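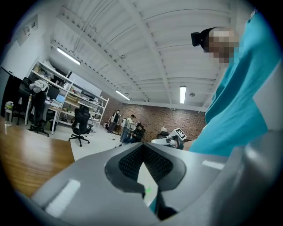 The big room at Arkolo, with the brown table and one of the mesh-backed chairs.

I've been wanting to write about a working room for ages. I don't mean the magazine kind with the single fern. I mean the kind with a fridge in it and cables on the floor, where people get things done and then have to find their water bottle. So when the person who looks after the furniture and storage at Arkolo (she'd rather stay out of print by name, fair enough) offered to talk me through theirs, I said yes before she'd finished the sentence.

We talked over two long phone calls, and then she sent me a floor plan drawn in biro, which I loved. Arkolo is on the upper level of an old tile warehouse in Dultutmont, and they moved in one December with, in her words, "a fridge, a lot of cardboard and no idea."

I asked her to start with the table, the warm brown one out in the middle of the floor. It was the first thing I noticed and I'm a bit in love with the grain.

"Everybody likes the table," she said. "It came from Mazza, the second-hand place behind the station. They wanted 400 dollars and I'd brought 200, and we stood there being polite at each other until they threw in delivery and I went to the bank. So I lost that one, really. But it had been in a hotel lobby and it had a good finish on it, and I thought, well, that'll take a coffee cup."

It's low, with thin black metal legs, and I wondered whether low was a mistake. I have a low table at home and my back has opinions about it.

"It was a bit of a fluke. I'd measured the top and forgotten to measure the height! But you can see over it. With a tall bench in the middle the whole place would be chopped in half, and you'd be walking around it all day. With a low one you still feel like you're in one big room. People put down their phone, their drink, whatever's in their pockets. I gave up fighting that. My only rule now is that it gets cleared at the end of the day, and whatever's left on it goes in a tub by the door."

I asked how full the tub gets. She laughed for quite a while. Mostly bottles, she told me, and chargers, and once a single very nice glove.

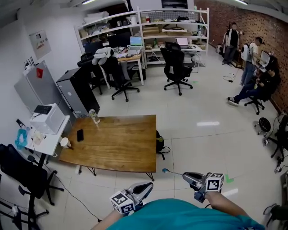 The edges of the room are where the serious stuff lives, and she has a whole theory about edges. Desks along the back, so anybody at a laptop has their things within reach. Fridge against the left wall. Shelving as tall as they could get it, in white metal, so that it doesn't loom over the people sitting underneath.

"The shelving is Luvik, and it's the one thing I bought new," she said. "I'd had wobbly shelving in my last job and I wasn't going through that again. It took us a whole afternoon to put up and we had one bolt left over, and I've still got that bolt in my desk drawer. I think about it sometimes."

What's up there? Cardboard boxes, bags, a good deal of miscellaneous. She's unapologetic about the boxes, and I was glad to hear it. I keep boxes too (my partner calls it the archive).

"People say to me, get matching tubs, it'll look so much neater. I priced it. For 50 tubs with lids I could have bought another desk and a decent lamp. And half of what we keep is stuff that has to go back out in the box it came in. So I buy fat markers and I write on the short end of the box, the end that faces you. If you write on the lid, you've wasted your time."

The little white table by the fridge had me curious as well. There's a white box-shaped device on it with a keyboard lying across the top, and a crumpled blue plastic bag at the edge, and it looked to me like the sort of spot every household has, where things land.

"Oh, the landing strip! Every room gets one whether you plan it or not. I used to clear it every evening and it would be full again by morning tea. These days I leave it small. A small table can only hold a small mess. If I put a big one there, we'd have a big mess, and I'd be the one dealing with it."

She feels the same way about bags on the floor. There were hooks once, on the wall by the stairs, and they were ignored so thoroughly that she took them down and filled the holes. A backpack under the table bothers her less than it used to, as long as the straps are tucked in. She'd like it known that she has tripped on a strap and that it was her own.

Cables are the sore point. The floor is pale and smooth and lovely to sweep, and then a black cable goes across it and that's all you see. She bought 29 metres of rubber cable cover at a closing-down sale, the grey stuff with the sloping sides, and a fair bit of it is still in a roll.

"It's heavy, it smells like a tyre shop, and you need to know where you want it before you put it down. We keep moving things. So the cable goes along the wall if it can, and if it can't, you look where you're walking. I'd love to tell you I've solved it."

I told her I'd read a whole book on storage that spent one paragraph on cables, and she said that sounded like a paragraph too many for a person who hadn't solved it either.

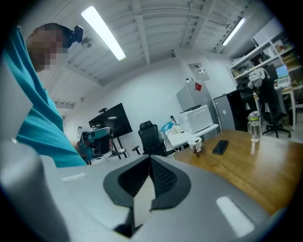 What would she do first if she had to set up the same room again from scratch?

"Lights, then power, then furniture. I did it backwards. I had desks in place before I'd looked at what the ceiling lights were doing, and I spent the first month moving everything over by an arm's length. Turn the lights on at night, walk around with a sheet of white paper, and see where it's bright. Put your desks there."

The other thing she'd do is buy fewer chairs. They were going cheap at Mazza, black ones with mesh backs and casters, and she took the lot. Chairs on wheels wander, she says, and you find them in the oddest places, facing a wall as if they'd been told off.

My notes from the second call end on August 1, 2020, with a list of what she wanted to tackle next: a proper hook rail (she's trying again, lower down this time), felt pads for the table legs, and a sort through the top shelf, starting at the left. I asked her to send me a message when the top shelf was done. She said she'd write it on the short end of a box.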